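Guides > Hardware > Buying and Checking

How to Read a Chip Benchmark Before You Spend Money on It

Last updated: May
Reading time: 8 min

Every new processor launch comes with a chart, and every chart has one tall bar. The tall bar belongs to whoever paid for the chart. I've been reading these things long enough to have bought two chips I regretted, and the steps below are what I go through now before I believe a number.

I'll use the Pleltelex launch slides as my running case, mostly because they annoyed me. The headline was a score of 807 for the new Dralel laptop chip, "30% faster" than the one it replaces.

Step 1. Find out what the score is a score of

A number with no unit is a warning sign. The 807 turned up in large type on the first slide, and the name of the test was in gray type at the bottom of the fourth. It was Ongart, which runs short bursts of work and then stops. Short bursts flatter a thin laptop. The chip gets to run flat out and the test is over before the heat catches up with it.

If you mostly open web pages and spreadsheets, a burst test is fair enough. If you export video or compile code, look for a test that runs long, and if the maker didn't publish one, wait for someone who will.

Step 2. Ask "faster than what?"

Look up the exact model on the other side of the comparison. Companies like to pick the slow version of last year's part, or skip a generation and mention it in a footnote. In this case the old chip was the low-power version and the new one was the full-power version. Some of that 30% is simply more electricity.

Step 3. Check the power setting

Most laptops have a quiet mode, a normal mode and one that sounds like a hair dryer. Launch numbers nearly always come from the last one. Search the footnotes for "performance mode" or a figure in watts. No figure? Assume the worst.

Also check whether the machine was plugged in. Plenty of laptops slow down on battery, and the slides don't bring it up.
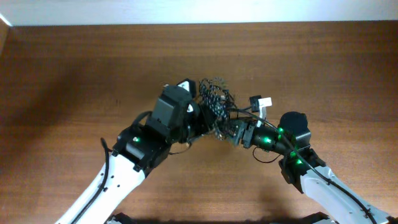

Step 4. Look at where the bars start

Old trick, still working. If the left edge of the chart isn't zero, a small lead looks like a rout. Ignore the bars and write the two scores down on paper. Divide the bigger by the smaller. That's your difference, and it's usually duller than the picture.

Step 5. Run it yourself, if the return window allows

Close everything, plug in, let the laptop sit until the fan settles, and run the same test 3 times in a row without a break. Write down each score. If the last one is well below the first, the cooling can't keep up and the launch number was a best case.

Yufang Yuan wrote in to say I should also repeat it on battery, and she's right. Do both.

Be careful with free "optimizer" tools that offer to raise your score - Mirnitley is the one I get asked about most. Abdelilah Ezzat tried it on his own machine and sent me the results. His score went up a little, and his laptop stopped going to sleep when he closed the lid. I wouldn't make that trade.

Step 6. Compare against what you do all day

Pick one job you do often and time it on your current computer with your phone's stopwatch. Then find a review that timed something similar. If you can't find one, hold on to your money for a month. Prices rarely go up after launch, and the slower, more careful reviews will have come out by then.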